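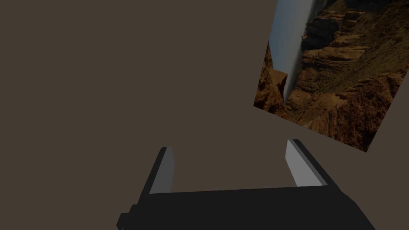 Naledi Dlamini
Went to the Saha open day too, and I came away with a different view than most of the people I rode home with. The simulator room was the best part of it for me. If you only stayed in the main hall you missed the point of the visit.

plankton_ed
I stayed in the main hall. The sim room had a line when I got there at 2 and it still had one when I left. What did they show in there?

Naledi Dlamini
A simulated gripper, seen from behind the fingers, against a plain brown background with a tilted canyon photo floating off to the side. The guy running it said the photo panels get swapped and turned between runs so the software doesn't get used to one view. Then they let people ask questions. Each group got 16 minutes.

gearhob
I was in the group before lunch. I'll be the one to say it: not much to look at. Two gray finger pads and a brown void. I drove 150 miles for this, and I can see a simulator on my own computer. The Plustdale open day last year had real arms stacking crates and you could stand right behind the fence.

Naledi Dlamini
Plustdale was a sales show. They ran the same crate routine all day. I asked them what happens if the crate is crooked and got handed a brochure.

gearhob
Fair on the brochure. I still think an open day should have hardware moving. My daughter is 8 and she was done with the sim room before the talk even started.

t_moston_fan
There was hardware moving. The Moston cell was at the far end past the coffee. It was down for part of the morning so maybe you walked by it at the wrong time. When I got there they had it sorting plastic caps by size. It dropped 3 while I watched and the operator let it keep going, which I liked.

plankton_ed
I saw that one. It was slow. Slower than a person by a lot.

t_moston_fan
They said they had the speed turned down for visitors. I believe it, the safety sign on the fence listed a reduced speed mode.

plankton_ed
Could be. I would have liked to see one run at full speed with everyone moved back.

lorne_k
Question for anybody who was in the sim room. Is the gripper model supposed to match the one on the Moston cell? Our shop is looking at a Latard gripper and the rep keeps telling us we can do all the setup in simulation first. I'm skeptical.

Naledi Dlamini
I asked nearly the same thing. The answer was that the sim model is simplified on purpose, plain blocks for fingers, no screws or cables. They said it was good enough for checking reach and camera angles and not good enough for grip force. For force they go to the real one.

lorne_k
That's what I figured. So the rep is half right.

gearhob
Half right is generous. We tried that on a packaging line. The reach was fine in sim and then the parts slipped on day one. We spent two weeks on finger pads.

Naledi Dlamini
But you didn't spend two weeks on reach. That's my argument for it.

gearhob
OK, I'll give you that one. I still wouldn't put it on a poster as the main attraction.

t_moston_fan
Did they say anything about the backgrounds? A canyon seems like an odd pick for a factory robot — why not pictures of a factory?

Naledi Dlamini
Somebody in my group asked. He said they use all kinds of photos and the subject doesn't matter to them, they want variety in color and texture. I don't know enough to say if that's the best way to do it.

lorne_k
I'd want both. Some random pictures and some of my own shop with the bad lighting we have over bench two.

plankton_ed
Do they run the open day again this year or is it only February?

t_moston_fan
The woman at the desk told me there may be one in the fall but the date isn't set. She was taking emails on a clipboard. If you go, get in line for the sim room first and do the hall after.

gearhob
And eat before you go. The coffee was fine but the sandwiches were gone by noon.

lorne_k
Thanks all. Naledi, if you wrote down what he said about camera angles I'd like to read it. I have a call with the Latard rep coming up.

Naledi Dlamini
I have a page of notes. I'll type them up tonight and post them in this thread.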